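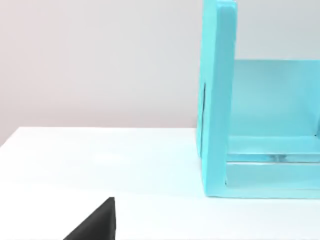 *Simulator view: the cyan open-front bin and one black gripper finger on the white table.*

**Arm project update**

Verena Marti has the Andia arm running in the simulator on the shop's back computer. She modeled the bin first, with its tall side panel and the low ledge inside the compartment, and has logged 2,914 practice reaches so far. The finger still comes in too low on some of them, so the approach height goes up 32 mm this week.

The real bin gets cut once the numbers settle – the sheet stock from Flodach is on the rack with her name on it. Please leave it there. Bench time is on the sign-up page.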